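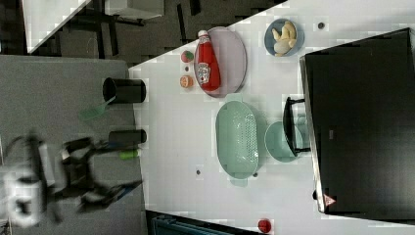
# What a second arm would cost us

Feb 18, 2021

I said I would write up the budget once the quotes were in. Three of the four have arrived and the last supplier has stopped answering, so I am going ahead without them.

The background, for anyone new: we have a bench at the Edcombe unit where an arm picks up kitchen things and moves them between dishes. Toy fruit, a ketchup bottle, a colander, that sort of job. We have one year of money left on the Drustside project and I have to decide by the end of March what it goes on. The choice is a second arm, or fixing up everything around the first one.

## The arm itself

The arm is the easy part to price. You ask, they send a PDF, and the number at the bottom is large and does not move much. I won't print the quotes because two of them are marked confidential.

What surprised me was how much was missing from them. The Yeo quote did not include a gripper. The Clorkach quote included a gripper but no mounting plate, and the delivery line said "kerbside", so somebody would have to get a heavy crate through two fire doors and up a ramp. Training was extra on both. One supplier wanted a yearly fee for the software and put it in a footnote on the last page.

I now send the same list of questions to everyone before I read any price:

- Is the gripper included, and are spare fingers?
- Who pays for the return journey if it goes back for repair?
- How long is a normal repair, in working days?
- Does the software stop working if we stop paying?
- What does the plug look like?

The last one sounds silly. We lost a week on the first arm waiting for the right mains lead.

## Everything else

I went back through the receipts for the first bench and sorted them into what I had planned for and what I hadn't. The unplanned pile came to 3,000 pounds over the year. A good part of it was cabling. We bought short cables, found they pulled when the arm reached the far side, and bought long ones. Then we bought clips to keep the long ones out of the way.

The table was another. Our first one wobbled when the arm stopped quickly, and a wobble is enough to spoil a grasp on anything small. The replacement was 223 pounds delivered and I should have bought it at the start.

Then there are the props. They are cheap one at a time, which makes them hard to keep an eye on. I had put down 65 pounds for the year and that was gone by the spring. Dishes crack, toy food goes missing under the furniture, and every so often you want a new shape because the arm has got too used to the old ones. I have asked for a proper line for it this time, with a named person who can spend it without coming to me.

Colanders have been good value. They have handles, a rim and a wide opening, so you can try several ways of picking up the same object before you need to buy another.

## Time

I had left people's time out of the first budget completely. I treated it as free, as they were employed anyway. It isn't free. Putting the bench back in order between runs takes longer than the runs do on some days, and if we had two arms we would need two people doing it or one person doing it badly. I can't hire on this grant, so a second arm would stand idle for part of each week. I have put it in the plan at 4 days out of five, and I suspect that is generous.

There is floor space too. A second bench needs its own clear area and its own emergency stop, and the socket on the far wall is already shared with the chargers. An electrician is coming in March to tell me what a new circuit would cost.

## Where I have got to

At the moment I lean towards keeping one arm and spending the money on spares, a better gripper and a service contract. I have drafted it both ways and sent both drafts round.

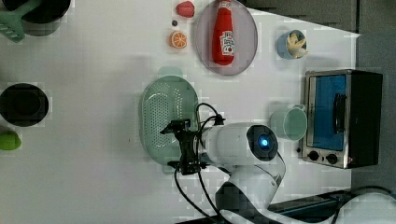

Milagros Ticona wrote back the same afternoon to say that I had the service contract the wrong way round. Her view is that a contract on one arm buys you a quick repair, but you still have nothing to work with while it is away, and a second-hand arm kept for parts would cost less over the life of the project. She also asked why there was no money set aside for a spare controller, and I had no good answer to that.

So the controller has gone in, and I have written to Yeo to ask whether they sell returned or demonstration units. If they do, I will redo the figures before the meeting. The electrician's quote will go in at the same time.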